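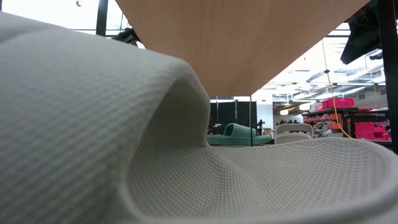

Visit to the Grallberg manipulation laboratory: learning to handle footwear from demonstration

In April a party from the Sillero Institute visited the robot manipulation laboratory at Grallberg, at the invitation of its director, Hema Chettiar. The purpose was to learn how the group teaches a robot to handle everyday items that have no single fixed shape, and to judge whether the method might suit our own returns-sorting work. The party consisted of Jean Pollock, Makis Sfakianakis and the present writer.

The method

The current study is called Quispe and is concerned with slide sandals. Katherine Benavides, who leads it, explained why a slide is a harder object than it looks. The strap is an open arch, so there are many places to take hold of it and few that leave the sandal hanging level. A knitted strap gives under pressure, while a thick moulded sole hardly moves, and a grip that suits one will often fail on the other. Meshed and ribbed surfaces also confuse depth sensors, and the group has largely stopped relying on them at short range.

Operators first guide the arms by hand through a complete task, such as turning a sandal the right way round and setting it beside its partner. Each run is recorded from start to finish, including the runs that go wrong. The study has 2,300 recorded runs, of which 536 contain a mistake followed by a recovery. These are marked separately and shown to the learning system more often than their number would suggest.

We were shown the effect of this choice in a set of charts. Two policies were trained on the same quantity of data, 2,000 runs each, one with recoveries and one without. Each was then given 200 trials with sandals it had not met in training. The two performed much alike when the first grip was good. When the first grip slipped, the policy trained without recoveries usually carried on as though it were holding the sandal, and the other went back for it in most cases. Ms Benavides was careful to say that the result has been tested on footwear only.

Close camera views

A good part of the morning was given to the question of cameras. Views taken very near the object show the weave of a strap and the fold where it meets the footbed, but much of the sandal may be out of focus and the rest of the room bright or washed out. The group keeps such views in the training set without correction. Gladys Giraldo, who looks after the recordings, told us that an earlier attempt to remove overexposed material had made the policy worse near windows – a finding that Mr Sfakianakis asked to have in writing, as our own building is glazed on two sides.

Labelling is done with a program named Carkora, written in the laboratory. An operator marks the moment of contact, the moment of lift and the moment of release, and leaves everything else alone. Dr Pollock tried it for half an hour and found the moment of contact the hardest to agree on, particularly with soft straps.

Points for our own work

The party recommends that failed runs be kept from now on, with a plain note of where each one went wrong. It would also be useful to repeat the Grallberg comparison with boxed and bagged goods before any equipment is ordered. Dr Chettiar has offered the labelling guide and the trial sheets for this purpose, and a return visit by her group is being arranged.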